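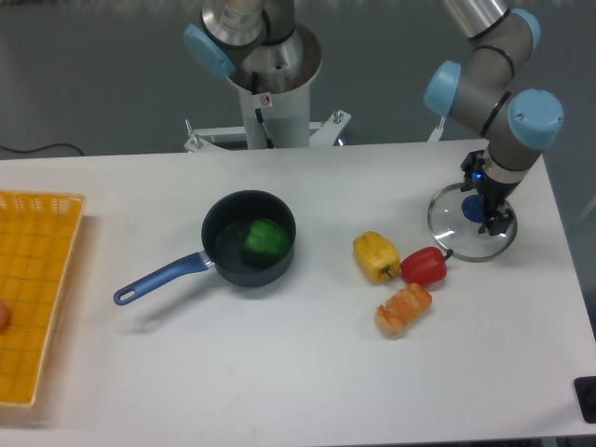
Flestness ist mein kleines Sample-Paket für alle, die beim Beatbasteln lieber in der Küche klauen als im Drumcomputer. Drin sind 667 Einzelschläge und 249 Loops, alle als WAV, 24 Bit, 48 kHz, trocken aufgenommen. Mein Liebling ist der Ordner "toepfe": kleine dunkle Pfännchen wie das mit dem langen blauen Griff, am Rand angeschlagen, mit Paprika drin klingt's gleich viel dumpfer (unbedingt mal als Snare-Layer probieren!).

Ordner
toepfe, koerbe, glas, besteck, loops_90, loops_120

Benennung
Material, Schlagstärke, laufende Nummer, also z. B. topf_leise_012.wav. Im Ordner "glas" fehlt die Schlagstärke noch, das hole ich im Dezember nach, wenn ich wieder Luft habe.

Laden
Für den Sampler Prastance liegen 12 fertige Kits bei, einfach ins Kit-Verzeichnis kopieren und neu scannen. Andere Sampler gehen auch, da müsst ihr die Tasten halt selber belegen.

Bekannte Macken
Zwei Loops in loops_90 knacksen am Ende, ein kurzer Fade-out hilft. Und "besteck" ist ziemlich laut, also erst Regler runter!

Lizenz
CC BY 4.0. Als Namensnennung reicht "Flestness, Sarmīte Kuusk".

Danke an Hanne Koivisto fürs Schneiden der Loops!

Stand: 25. Juli 2018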